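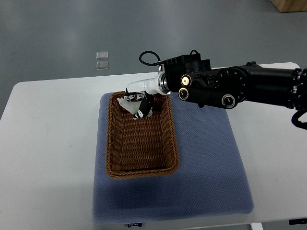 Kastham wants your Sunday mornings

The leaflet from Kastham landed on most Burnden doormats at the end of March, and it promises a weekly "home reset" plan for 33 pounds a quarter. For that you get a printed planner, a set of labels and a phone reminder telling you which room to tidy and when. The firm says 2631 households have signed up so far. It doesn't say how many of them are still opening the reminders after the first month, and when we rang to ask, we were told the figure wasn't available.

We borrowed a planner from a reader in Ferreira Road and had a look. It runs to eight pages, five of which are blank boxes for you to fill in. The rest is the sort of advice your gran would have given you over the washing-up: do a bit each day, put things back where they came from, keep a basket by the stairs. Fair enough, but 33 pounds?

There is also the small print. The plan renews by itself unless you write to the office in Drarnport, by post, before the quarter is up. An email won't do. Anyone who signed up on the strength of the leaflet may want to check the date on their first bill.

Kastham is holding a free talk at the Burnden library on 11th April, with tea. Go along if you like tea. We would leave the bank card at home and ask them about that renewal clause.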